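Ticket 974: Product photos not saving to listings
Status: Solved
Opened by: Genalyn Saludo, Felora
Handled by: Rodel Javier, Komine Shop Support

Genalyn wrote:
Hello again, and thank you for being so patient with me last week over the shipping labels! I'm afraid I have another one for you. I'm adding our closet goods to the shop, and whenever I attach a photo and press Save, the little wheel spins for ages and then I get "Upload failed (323)". The text saves fine, prices too, it's only the photos. I tried Zendia on the old laptop and then my sister's computer, and it was the same on both. The listing I keep testing with is the white plastic hanger, and I've attached the photo for it. 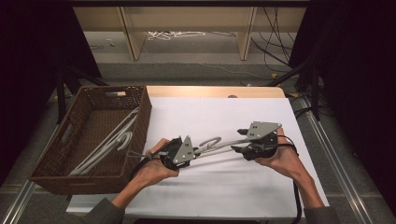

Attachment 1: white plastic hanger, listing photo

Rodel wrote:
Hi Genalyn, lovely to hear from you, and I'm glad the labels are behaving. Thank you for trying a second computer before writing, it saved us both a good while. Your attachment opened fine on my end, so the file itself is healthy. Error 323 nearly always means the shop has run out of photo space. Could you go to Settings, then Storage, and tell me what the bar says?

Genalyn wrote:
It says 600 MB of 600 MB used. Oh dear. But I deleted all the holiday listings in February, every last one of them, so I really thought I had plenty of room!

Rodel wrote:
That explains it, and it's an easy thing to miss. Deleting a listing leaves its photos in the Unused folder, in case you want them back. Open Media, choose Unused, tick Select All, then Delete. Please look through them first (I can't bring them back once they're gone). Then sign out, sign back in, and try the hanger again.

Genalyn wrote:
I kept two of the Manalo baskets for old times' sake and cleared the rest. The bar says 258 MB now and the hanger photo saved on the first try! Thank you so much, Rodel. You can close this one.

Rodel wrote:
Wonderful news! Closing it now. If 323 comes back, just reply here and the ticket will reopen.

Closed 4 March 2020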